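Nettoyer, trier et ranger des balles de ping-pong

Les balles de ping-pong s'accumulent vite dans une maison où l'on joue. Elles roulent sous les meubles, prennent la poussière et finissent dans un tiroir avec celles qui sont fendues. La méthode décrite ici convient à un petit stock familial comme à celui d'un club. Elle demande une table, de l'eau tiède et un peu de patience.

Matériel

— une bassine ou un évier propre
— du savon liquide doux, sans solvant ni particules abrasives
— deux torchons en coton ou en microfibre
— une table lisse, si possible de couleur unie
— une boîte avec couvercle pour les balles gardées
— un sachet pour les balles à jeter
— un feutre permanent à pointe fine

Étape 1 : rassembler les balles

Faites le tour des endroits habituels : sous le canapé, derrière la table de jeu, au fond des sacs de sport, dans les housses de raquettes. Regardez aussi sous les radiateurs. Une balle restée longtemps contre une source de chaleur est souvent déformée, mettez-la à part pour la vérifier en premier.

Étape 2 : laver

Remplissez la bassine d'eau tiède et ajoutez quelques gouttes de savon. L'eau ne doit pas être brûlante : la matière ramollit et la balle perd sa forme. Plongez les balles par petites quantités et frottez-les entre les paumes, sans appuyer. Les traces grises laissées par le revêtement des raquettes partent en général au premier passage. Pour une marque tenace, utilisez un coin de torchon humide avec une goutte de savon pur.

N'employez pas d'acétone, de dissolvant à ongles ni d'alcool fort. L'acétone attaque la surface en quelques secondes et la rend collante. L'éponge à récurer est également à éviter, elle raye la balle et change la façon dont elle accroche sur la raquette.

Rincez à l'eau claire, puis posez les balles sur un torchon. Les bords relevés du torchon suffisent à les retenir. Laissez sécher à l'air libre, loin d'un radiateur et du soleil direct.

Étape 3 : contrôler sur un plan clair

Une fois les balles sèches, passez au contrôle. Travaillez sur une surface claire et lisse, avec une lumière qui vient de côté. Les balles orange s'y détachent bien. Les blanches se voient mieux sur un fond sombre, un set de table foncé fait l'affaire. Posez une seule balle à la fois et laissez les autres dans la bassine vide.
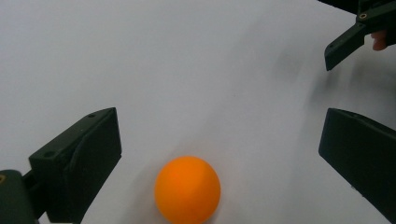 Balle orange sur plan blanc : de petits points restent visibles à la surface.

De fins points sur la surface ne sont pas un défaut en soi. Passez l'ongle dessus. Si vous ne sentez rien, la balle reste utilisable pour l'entraînement. Si l'ongle accroche, cherchez une fissure en tournant lentement la balle sous la lampe.

Trois vérifications se font ensuite à la suite.

La rotation. Faites tourner la balle sur elle-même comme une toupie, entre le pouce et l'index. Une balle bien ronde tourne sur place sans trembler. Une balle ovale oscille et part de côté. Recommencez deux ou trois fois avant de décider, car un mauvais lancer donne le même résultat.

Le son. Lâchez la balle de la hauteur d'une main sur la table. Le bruit doit être net et sec. Un bruit mat ou grésillant indique presque toujours une fente, même si on ne la voit pas encore.

La fermeté. Pressez légèrement entre deux doigts, en changeant de point d'appui. La résistance doit être la même partout. Une zone molle annonce une casse prochaine.

Étape 4 : trier

Faites trois groupes. Le premier réunit les balles rondes et fermes, à garder pour les matchs. Le deuxième prend celles qui tremblent un peu à la rotation ou dont la surface est marquée : elles servent très bien au service et aux exercices en série. Le troisième est celui des balles fendues ou enfoncées.

On lit parfois qu'une balle enfoncée se répare dans l'eau bouillante. La bosse ressort en effet dans certains cas, mais la balle garde une zone affaiblie et ne tourne plus rond. Pour un enfant qui débute, pourquoi pas. Pour le reste, il vaut mieux la remplacer.

Marquez les balles d'entraînement d'un petit trait au feutre et laissez sécher l'encre une minute avant de les toucher.

Étape 5 : ranger

Choisissez une boîte rigide. J'utilise une boîte Plallo à couvercle clipsé, mais une boîte à chaussures convient aussi. Les balles de match et celles d'entraînement vont dans deux boîtes différentes, ou dans une seule séparée par un carton. Ne posez rien de lourd dessus.

Gardez la boîte dans une pièce tempérée. Le coffre d'une voiture en été et un grenier mal isolé sont de mauvais endroits.

Fréquence

Un lavage par mois suffit pour une famille qui joue le samedi. Dans une salle au sol poussiéreux, comptez un lavage toutes les 10 séances. Entre deux, un coup de torchon sec avant de refermer la boîte limite déjà les traces.

Merci à Rodica Manole pour l'astuce du set de table foncé.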